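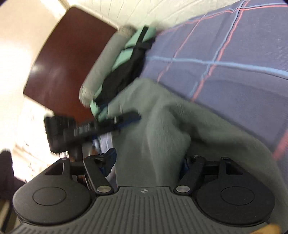 Ticket: bedspread will not stay on the bed
Status: Open (reopened twice)
Category: Soft furnishings / upstairs / back bedroom
Priority: Low, according to everyone who doesn't make this bed

Reported problem

Plaid bedspread migrates toward the window side overnight. By morning the door side has no overhang to speak of and the window side has enough for a second bed. The fleece blanket on top travels with it, or ahead of it, and finishes in a heap.

The bedspread is the blue-purple one with the light blue and coral stripes. Being plaid, it reports its own faults. A plain bedspread can be four inches off and keep quiet about it, but this one has a grid.

Environment

Bed: Urnoder frame, double, slats, no footboard
Mattress: Cirnel, bought in April, deeper than the old one
Bedspread: plaid, as above, from before the Cirnel
Blanket: gray-green fleece, pilling a little, no label left
Other items routinely found on bed: mint-green and black bag, library books, clean laundry awaiting a decision

Steps to reproduce

1. Make bed. Line up one pair of stripes with the edge of the mattress.
2. Fold fleece in thirds and lay it across the lower half.
3. Sleep.
4. Look at stripes.

Reproduces every time. Also reproduces without step 3 if somebody sits on the edge to put on socks.

Log

Entry 1
Tucked bedspread under mattress on all sides. Held for one night. The new mattress is deep enough that there's only a hand's width left to tuck, and a hand's width gives up as soon as anyone turns over. Closed ticket in a moment of optimism. Reopened at breakfast.

Entry 2
Suspected the fleece. It grips the bedspread like a burr, so anything that pulls the blanket pulls the plaid as well. Removed the fleece to test. Bedspread moved much less. Household temperature complaints moved much more. Fleece reinstated by popular demand, on top, unfolded, in a lump. Ticket stays open.

Entry 3
Bought Bouzid sheet clips, a pack of 12. Elastic strap, little jaw at each end, and you run them under the corner of the mattress. Fitted four. They are made for sheets and the bedspread is thicker than a sheet, so two let go during the night with a snap that woke both occupants. Two are still on. One has not been seen again and is presumed to be in the slats.

Entry 4
Looked at what lives on the bed. The bag gets dropped at the edge every afternoon and dragged off again by its strap every morning, and it takes the bedspread along for the first few inches. Asked for bag to be put on the hook behind the door. Request acknowledged. Bag remains on bed.

Entry 5
Wrote to Sitel, where the bedspread came from, to ask if they do a larger one in the same plaid. They do not. They do a larger one in beige. I have thanked them.

Entry 6
Turned the bedspread a quarter turn so the long side runs across the bed. Plenty to tuck now on both sides and nothing at all at the foot, where the sheet shows. It looks like a man in short trousers. It did stay put for three nights, which is the record. Turned back after comments.

Entry 7, July 14, 2018
Nonslip rug underlay, cut into two strips and laid between the blanket layer and the bedspread, one down each side. Offcut from the hall runner, so cost nothing. Two nights in, the stripes are off by the width of one stripe at the pillow end and dead straight at the foot. Promising. The strips can be felt if you sit directly on them, and I have been told so.

Workaround until fixed

Take the fleece off before bed and put it back on after you are in. Pull the bedspread from the window side first, then walk round and pull from the door side. If you pull from the door side first you will be walking round twice. Lift the bag by its body, not the strap. If you have 10 seconds only, straighten the stripes nearest the door and shut the door.

Suggested fixes not yet tried

Sew loops to the underside corners and tie them to the slats. Needs somebody willing to lie under the bed, who could also look for the clip.
A bigger bedspread. See entry 5 regarding beige.
Wash the fleece with something that takes the cling out of it. It may also take out what's left of the fleece.

Related tickets

Fitted sheet pops off corner, back bedroom (closed, bought deeper sheets)
Hook behind door unused (open)
Hall runner now slides (new, may be connected to entry 7)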